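Chapter 5
Buying the Kit: What the Wrist Tracker People Are Selling You

I bought my first tracking kit in May, on the strength of a brochure and a very good lunch. It was the Lobo, from a firm called Warkow, and I still have it in a drawer. I'm telling you this so you know where I'm coming from - I like this gear, I've spent my own money on it, and I've been wrong about it more than once.

In the last chapter we looked at how a robot learns a household job by copying the movements of a person. This chapter is about the stuff you put on that person. We'll work through one product in detail, the Clurnow wrist kit from Lakilance, and by the end you should be able to read a quote for any kit like it and know which lines to argue with.

The idea is simple enough. You wear a tagged cube on each wrist, a camera up at head height watches the tags, and software works out where your hands are and which way they're turned. You then go and do a chore at your normal speed, or as near to it as you can manage with cables on your arms.

My colleague Hanneke Van Dijk ran our trial, and she picked cloth on purpose. A mug keeps its shape when you pick it up. A cloth doesn't, and your wrists end up doing all sorts of odd things to get it to hang the way you want.

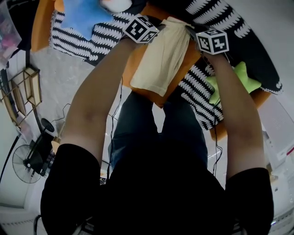

Cables were my first grumble. The brochure talks about "free movement", and I'd call that generous. They're thin, and I did forget about them for a while, but reach right out over a sofa and you start thinking about where they run. Hanneke minded them less than I did. She was more bothered by the size of the cubes, and she scored the kit lower for comfort than I had.

We'll come back to her scores in section 5.2, along with the price list. Before you read on, write down 11 chores you did at home this week and mark the ones where your wrists crossed over. You'll need that list for the first exercise.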